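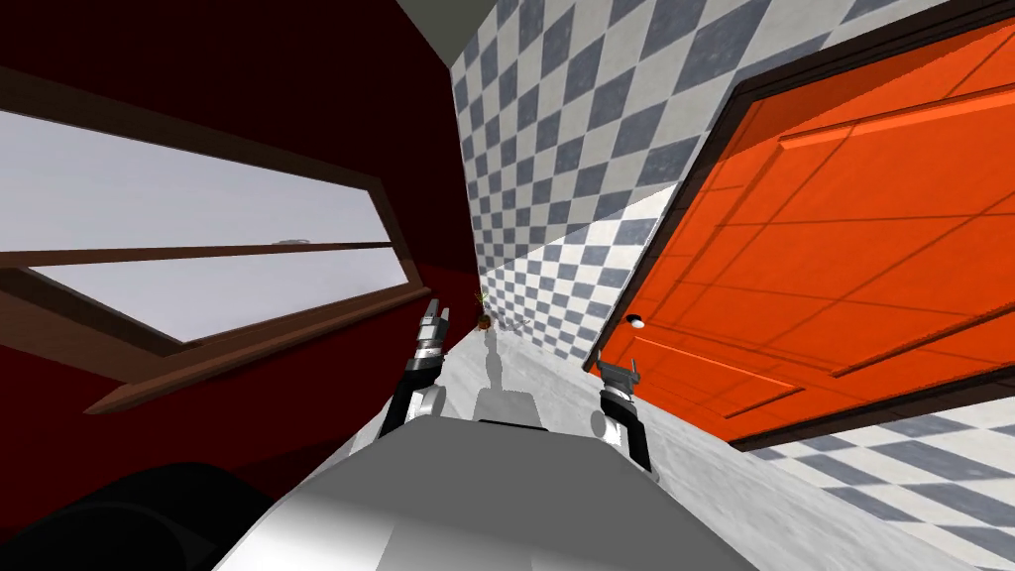 ## Flurna hallway kit

Simulated corridors for two-armed robots, and we love working in them! Every hallway is rendered, down to the checkered tile and the paneled orange door.

- **Scenes:** 549
- **Episodes:** 2,000
- **Tasks:** reach for a door knob, drive to a potted plant
- **View:** robot's own, tilt included

Start with `flurna_small` (500 episodes). It loads fast and the door tasks are great fun to tune.

Maintainers: Toàn Phí, Jaime Arruda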